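3.2 Folding of knitwear

Knitted garments were treated separately from woven ones in the Keseck household study. Of the 300 garments logged across the participating homes, 138 were knits, and most of these were sweaters. Participants usually folded them on the bed, where there was room to lay one piece down while handling the next. Thick knits did not hold a sharp crease, and the finished fold tended to have a rounded edge.
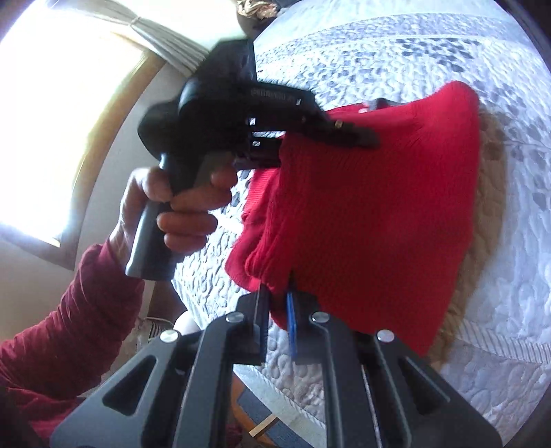
Figure 4. A folded red sweater in fine vertical rib, lying on a bed with a tan cable-knit item partly beneath it.

Stacking order varied between homes. In the Crichton group, heavier cable knits were generally placed at the bottom and finer ribbed pieces on top. In the Zedwood group there was no clear order, and sweaters were stacked as they came to hand. Ribbed cuffs and hems caused the most rework in both groups -- they bunched when the body of the garment was folded over them, and participants often opened the fold again to flatten them.

We coded a fold as complete when the participant let go of the garment and did not return to it before picking up the next one. Under this rule, 47 of the knits were folded more than once. Storage after folding is covered in Section 3.3.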